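4.2 Wall linings and reflected sound

The second set of measurements dealt with the walls. Of the four workshops in the study, Mukstead and Troteo are lined to full height with bare metal sheet, Yordanov has painted brick to the sills and sheet above, and Dedik was partly relined with perforated board before our first visit. Floors are sealed concrete in all four. The ceilings differ mainly in height, and their effect was treated in Section 4.1.

Reverberation time was measured in octave bands from 125 Hz to 4 kHz, with the source in one corner and the microphone moved between six positions. Machinery was off and the roller doors were shut. Each position was measured three times and the results averaged. At Mukstead one position beside the compressor cage had to be dropped, as the readings there did not repeat well, and the averages for that building are based on five positions.

The two fully lined buildings gave the longest times in every band from 500 Hz up. Below that the order changed. Thin sheet fixed to widely spaced rails moves under low-frequency sound and takes up some of its energy, and at 125 Hz Troteo was less lively than Yordanov, where the brick is stiff and heavy. Workers at Yordanov had told us the place "boomed" when the guillotine was running, and the low-band figures agree with them.

Floor area alone was a poor guide. Troteo, at 1304 square metres, was only slightly more reverberant in the middle bands than Mukstead, at 773. Dedik is the smallest at 440 square metres and was the quietest by a clear margin, though its shelving and stored fabric would have contributed as well as the board. We could not separate the two, and the shelving could not be emptied for our visits.

The profile of the sheet also matters. Corrugations scatter sound when their depth is a fair fraction of the wavelength, so ordinary wall sheet behaves much like a flat surface at low frequencies and becomes more diffusing toward the top of the speech range. Anything fixed in front of the sheet alters this locally. Boards, panels and racks hide part of the profile and leave an air gap behind them, and in a working building there are usually a lot of them (Figure 6). We recorded such coverings by area but did not model the gaps.

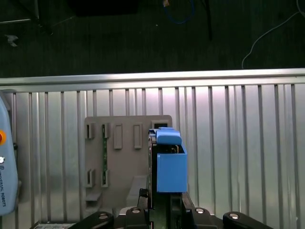
Figure 6. Beige-grey fixture board mounted against corrugated metal wall panel. Blue plastic part in front.

Coverings were mapped from floor level to a height of three metres. Higher surfaces were estimated from the building drawings, which were available for every site except Yordanov. There we used a laser distance meter and accepted a larger error. The areas were then entered into the standard diffuse-field formula using published absorption values for profiled steel, and the predicted times compared with those measured. Agreement was good at 1 kHz and 2 kHz. At 125 Hz the formula overestimated the reverberation time in both fully lined buildings, probably due to the panel movement described earlier, and the published values should be used with care for light sheet on wide rails.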